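Stetunen: a catalog of B-movie taglines

Hi, and welcome to Stetunen! It's a plain spreadsheet (well, a CSV, but it opens fine in any spreadsheet program) of the taglines printed on the posters, tape boxes and disc sleeves of cheap genre movies. Monsters, killer vehicles, haunted motels, women's prison pictures set in space, all of it. I've been copying these down since I was a teenager with a video store card, and last May I finally typed up the notebooks.

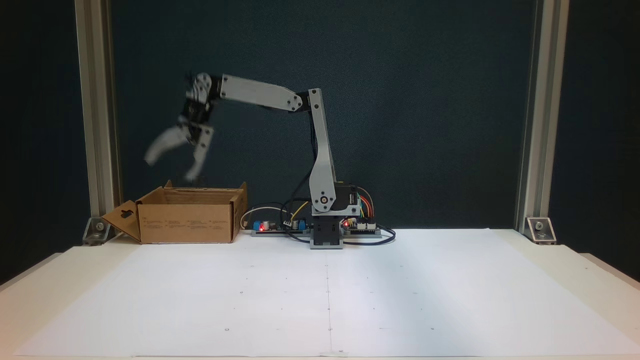

2 min read

What you get

There are 3,000 taglines, one per row. A movie can show up more than once, because distributors loved to retitle things and slap a new line on the box. Of the total, 384 are rows where I have the line but I'm not sure of the release year, and those have a question mark in the year column. Please don't strip the question marks out and treat the years as solid (somebody did, and I got some very puzzled email).

The columns are title, alt_title, year, country, format, tagline, source and notes. Format is poster, tape, disc or ad. Source says where I read the line: my own shelf, a newspaper ad, or the Vernlow swap lists, which are great for tapes and shaky on anything newer. Notes is me rambling. Skip it if you're parsing automatically, there are commas everywhere in there, and yes, they're quoted properly now!

Spelling is left exactly as printed. If the box says "terrifing", so does the row.

What's missing

Lots. I'm strong on creature features and weak on martial arts, and the non-English stuff is thin apart from 37 lines from one very generous box of Italian tapes. The Aquino shelf (that's my name for the pile of jungle action movies in the hall closet) is only half typed. I also left out anything where the tagline was just the star's name in huge letters. 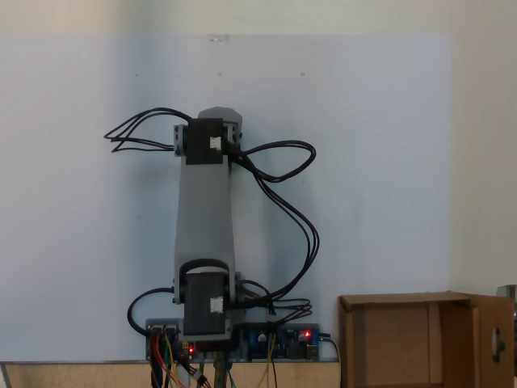
Edgardo Galang wrote in to ask why the alternate titles aren't separate rows, seeing that half the fun is comparing them, and said he'd had to split them out himself before he could sort anything by country. Fair point! Version 2 does it his way whenever the tagline changed along with the title. If only the title changed, it stays in alt_title.

Using it

Help yourself. Print them, quiz your friends, feed them to a random generator like the Fliltley people did. A credit is nice and I'd love a link to whatever you make. The taglines themselves belong to whoever wrote them, so check before you put one on a T-shirt.

Corrections go in the issues tab, one movie per issue, with a photo of the box if you have it.

Last updated 29 Jun 2019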